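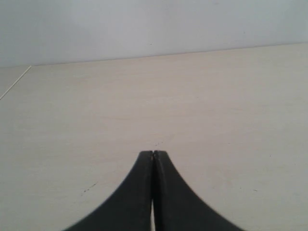 Table claire devant un mur pâle.

Larnia, cahier d'allemand pour collégiens : 18 leçons, un fichier audio pour chacune. Ma fille prépare avec lui son entrée en section bilingue depuis décembre. 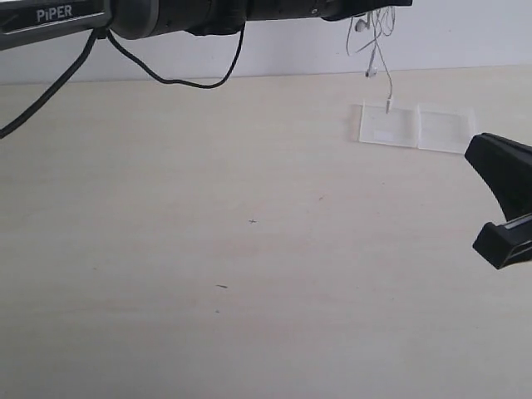 Les dialogues sont lus par Wiebke Heitmann, à un débit normal – un peu rapide au début. Le lexique compte 817 mots, sans les pluriels, ce qui est gênant en allemand.

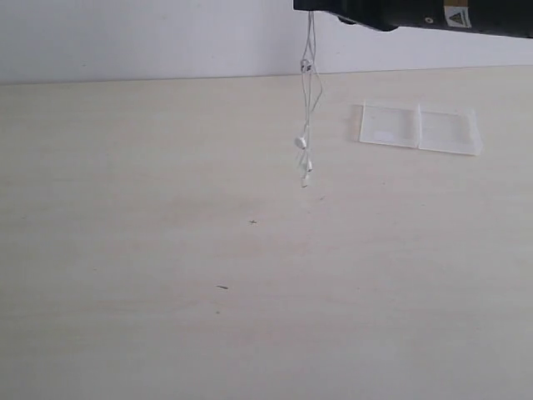
Les exercices

Beaucoup de textes à trous, peu d'expression écrite.
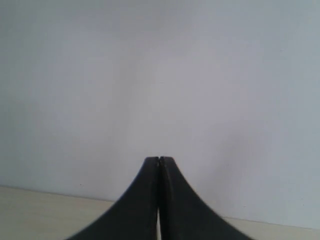 Le corrigé est complet, sauf pour la leçon 2. Je le garde, avec une grammaire à côté.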